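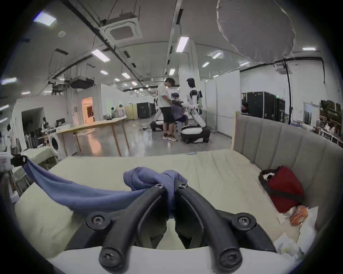

Re: Lamentations reading group, Greek text

Aurelio Jaramillo wrote:
> Before we start in December, can someone tell me which edition we are
> using for the Greek? My copy of the Sondstead reader has the short
> opening paragraph that comes before 1:1, but the Pudcombe handout leaves
> it out. Also, are we expected to prepare the Hebrew alongside, or is that
> only for the people who took Tuncer's course?

Aurelio,

Use the Sondstead reader. The Pudcombe handout was made for a class that worked only from the Hebrew, and the Greek column was added later from a different file. The opening paragraph, where Jeremiah sits weeping over Jerusalem, is in the Greek but has no match in the standard Hebrew text. We will read it in the first session and spend some time on whether it was translated from a Hebrew original. I lean toward yes, mostly on the word order, but I would like to hear from people who disagree.

The Hebrew is optional. Four of the five chapters are acrostics and the Greek can't show that, so it helps to have the Hebrew open even if you only know the alphabet. Note that in chapters 2, 3 and 4 the letter pe comes before ayin. Some Greek manuscripts write the letter names in as headings, and the order there has sometimes been "fixed" by a copyist.

Plan on 14 verses for the first meeting, plus the opening paragraph. After that we go at whatever speed the group can manage - last year's Joel group started at 9 verses a session and stayed there.

The Flitico archive has the scans of the old commentary. The limit is 200 pages per download, so take it in two parts. The page order is wrong near the end of chapter 3 and I have asked them to correct it.

If you want to lead a session, write to me off list and tell me which chapter. Chapter 5 is taken.

Elif Naz Coşkun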